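Tarnish and Film Formation on Tableware Rinsed in Hard Water

Project report
Submitted Wednesday, September 1, 2021

1. Purpose

The project compared the film left on metal tableware after rinsing in tap water from two supply zones in Dulstead. Residents of the upper zone report white marks on cutlery and glasses. The lower zone receives softened water and served as the reference.

2. Materials

Water was collected from kitchen taps in both zones and stored in 1000 ml Durán bottles with the caps closed. No sample was kept longer than 2 days. The test pieces were 17 plain forks from one production batch, bought under the trade name Skidis. All were washed with the same unscented detergent and wiped with a lint-free cloth before use.

3. Method

Each fork was dipped to the base of the handle, held for one minute, removed and left to dry on a rack at room temperature. The cycle was repeated until a film could be seen under a desk lamp held at a low angle. The number of cycles was written on a tag tied to the handle. Forks were not touched on the tines between cycles.

Film was graded on a scale from 0 (no mark) to 4 (continuous white layer). Grading was done blind: the tag was covered with tape and the forks were handed over in mixed order. Where two gradings of the same piece differed, the lower value was kept.

Dissolved solids were measured with an Onus pocket meter, calibrated before each session. Readings were taken after the water had stood to room temperature, as the meter correction was found to drift with cold samples.

4. Results

The highest reading for upper zone water was 1330 mg/l. All forks dipped in this water reached grade 2 or higher by the end of the test. The film was heaviest at the tips of the tines, where the last drop collects and dries. Lower zone water left isolated rings on the handle and no continuous layer.

Wiping immediately after rinsing removed nearly all of the film in both groups. Wiping after drying removed less and left streaks. 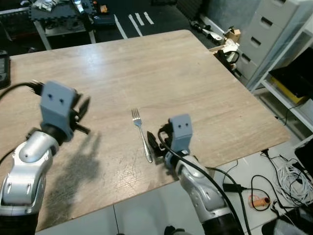 Grading depends strongly on the surface under the fork and on the direction of the light. A thin white film is easy to miss against a pale background. A metal fork lying on a light wooden tabletop is a typical case – the wood is close in tone to the deposit, and large shadows on the table make the comparison harder still. Grades recorded on matte black card were more consistent and are the only ones used in this report.

5. Limits

The meter gives total dissolved solids and does not separate calcium from other salts. Hardness was not titrated. A repeat with titration is planned for November, using stored forks from the same batch and fresh water from both zones.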